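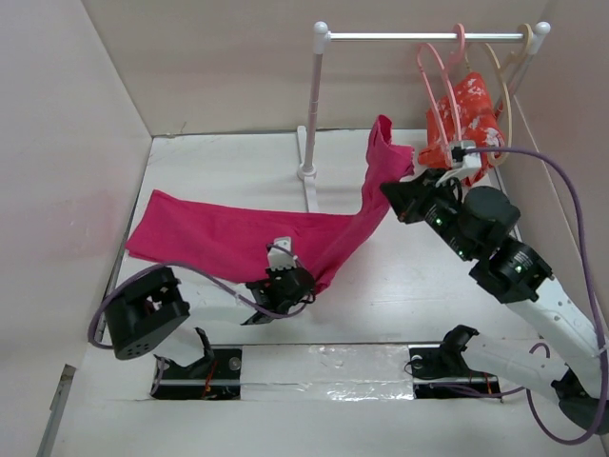

Irkwood Parents & Schools Forum > Budget talk > Who decides on the 4,000?

durkcombe_dad
Went to the open evening at Holloway Primary and came away buzzing. The head has 4,000 pounds unspent and wants parents to help decide where it goes, before June. Real decisions, with the figures on the wall! Has anyone done this at another school?

Marnie_T
We did at Durkcombe Juniors. Lovely idea, but the same six people talked all night. Get the questions out on paper first, and in more than English.

Kaja Sproģis
Oh, I'm so glad somebody started this thread. I'd put 3,000 into reading support and the rest into clubs, and I'd let the children vote on the clubs part – they take it very seriously when you trust them with it.
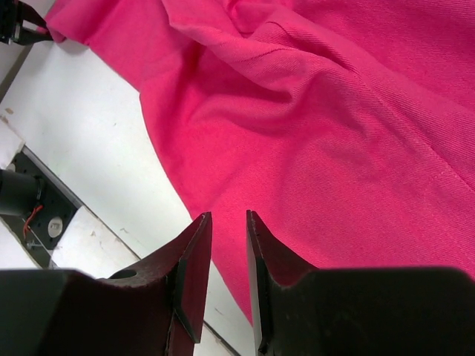

Clubs are where I'd love to see a bit of imagination, as football and choir are well covered already. My vote is a sewing club after school. Bright pink twill like this, with those fine slanting ribs, would be great for showing beginners how a weave runs, and a stitched seam gives them something to copy. Year 5 would be all over it.

atar_reader
Sorry Kaja, can't agree on the split. Reading support already has its own line in the budget, page 2 of the handout. Why pay for it again?

Kaja Sproģis
Fair point about page 2, but that line only covers the infants. My youngest is in Year 4 and gets nothing from it.

atar_reader
Hm, I'd missed that. Still think 3,000 is too much in one go.

Marnie_T
Ask the head for last year's spending as well. Ours handed it over the minute we asked and the second meeting was so much better for it.

durkcombe_dad
Brilliant, will email tonight. Anyone want to come along to the next one? It starts at 7pm and they do a crèche.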